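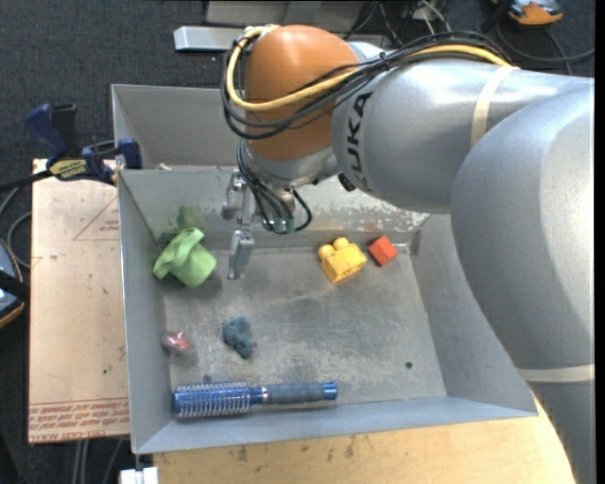

A KUKA arm over an open metal bin holding a small assortment of objects.

Grarnley print show opens with 47 works on shared paper stock

An exhibition of relief and screen prints by the Nolden studio opens Tuesday at the Grarnley, in the two ground-floor galleries. The show is titled "Register" and contains 47 works, all printed on the same cotton paper and all cut to one sheet size. It runs through the end of January.

The prints deal with freight yards, loading docks and the streets behind them. Most began as pencil surveys made on site, which were redrawn at full size and divided into color separations. The studio printed no more than eight colors on any sheet. Where a ninth tone appears, it comes from two transparent layers overlapping, and the wall labels state which two.

The first gallery holds the relief prints. These were cut in linoleum and printed on a flatbed press, with each block inked by hand between pulls. Small shifts in alignment have been left in place, most visibly in the group called "Juška Street," where the black key block sits slightly to the left of the color in every impression. A case in the center of the room contains four of the cut blocks and a set of proofs with the printers' pencil corrections.

Screen prints occupy the second gallery. The largest piece, "Tukero," is made up of 41 sheets hung edge to edge along the north wall. It shows a single rail siding from one end to the other, drawn from a fixed height above the track. The horizon line continues across every joint. Sheets are held by magnets on a steel strip, with no glass, and visitors are asked to stay behind the floor line.

Color across both rooms is limited. Grays and a dull brick red account for most of the printed area, with a single strong yellow used for signage and road markings. The yellow was mixed in one batch and stored in sealed cans for the length of the project, so it matches from the earliest print to the last.

Lighting has been set low to protect the inks, and the window blinds in the first gallery will stay closed during the day. The labels are printed in large type for this reason. A reading copy of the catalog is chained to the bench in each room.

The catalog reproduces every work in the show at reduced size and includes a table of inks, mesh counts and printing order. It was printed in an edition of 526 and is sold at the front desk. An unbound set of the separations for one print, "Dock Seven," can be viewed by appointment in the study room on the upper floor.

The opening begins at 6 p.m. A demonstration of block registration will be given at 7 p.m. on the small press in the back workshop. Space in the workshop is limited, and places can be reserved at the desk from noon that day. Admission to the galleries is free.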